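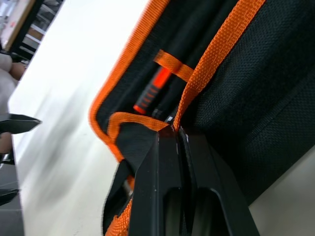 Tool bags: check and repack before the end of September

The orange-trimmed tool bags we bought for the Stanport and Nepia sites have been in use for a year. Most are holding up. Several have come back to the bench with tools missing, tools in the wrong slots, or things in them that were never on the list. Please go through yours this month.

Alby Paewai is keeping the sheet for both sites. Write your bag number on it, list anything missing or damaged, and initial it. Bags that stay in the vans need to be checked too.

What to look for

Take everything out first. Shake the bag over a bin and wipe the inside with a barely damp cloth. Clernix wipes are fine on the handles but they leave a film on the fabric, so keep them off the lining.

Look along the orange edging, especially near the opening. If the stitching has come away for more than an inch, hand the bag in and use a spare. Pull hard on both ends of the carrying strap. At Nepia two straps had been knotted to shorten them. Please undo any knots.

Test the elastic loops with a screwdriver in place. A loop that lets the handle slide out when you tip the bag needs replacing. Ruby-Lee Rakena can sew in new elastic, and she has asked that bags reach her empty.

Small tools go back in the fabric slots, points down, with the smallest nearest the strap. Long slim handles go side by side against the inner wall. Leave an empty slot empty. Loose screws, tape ends and pencils have been turning up in them, and they wear through the bottom.

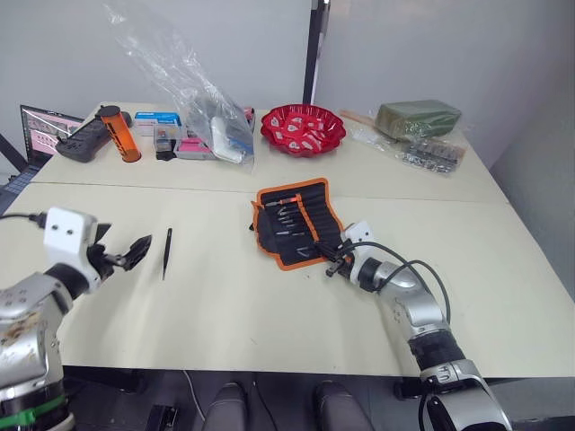 Ordering replacements

Put requests through Grendus, account 744, and give the bag number in the notes box. The limit for hand tools is $200 per bag without sign-off. Anything over that goes to Alby first. We spent just over $3000 on replacement hand tools last year, a good part of it on drivers that were later found in other bags.

If you find a tool with someone else's mark on it, leave it in the tray in room 309. The tray gets sorted at 4 p.m. Anything unmarked goes into the spares drawer at the end of the month.

New staff will be given a bag from the spares shelf and should fill in the same sheet on their first morning. Blank sheets are in the folder by the bench at both sites.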